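The tidy desk, and what it costs

Clear desks are back in the office catalogues this year. The Haldane range, sold out of the Jomthorpe showroom, comes in charcoal, near-black and one grey that might as well be black. The brochure promises calm. I spent 2 weeks working at one and mostly found dust.

A dark top looks wonderful until somebody leans on it. Every crumb shows, and a dark mouse left near the back edge takes real hunting at five on a winter afternoon. The rule that came with the trial – one object on the surface, everything else in a drawer – lasted three mornings. By then my pens had colonised the windowsill and the stapler was living on the floor.
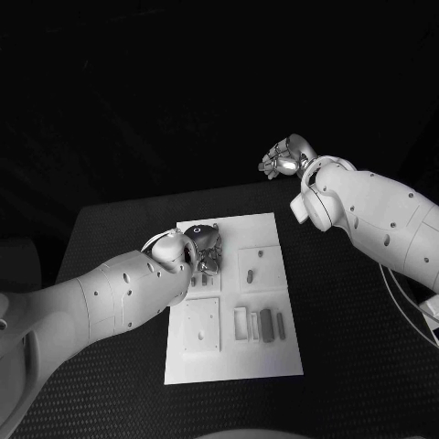 Readers of our August column were kinder to the idea than I am. One wrote from Clallier that she had cleared her desk down to a lamp and a notebook, and that her evenings were better for it, though she admitted the kitchen bench now held all her mail. Another said he'd happily pay $300 for a desk that hid its own cords.

He may have to pay more. The Trurkano model, with its drawer and covered cable tray, is listed at $3,244, and the tray is too shallow for the power board I own. A plain pine desk with a hook screwed underneath would do the same job, and you could put your cup of tea on it.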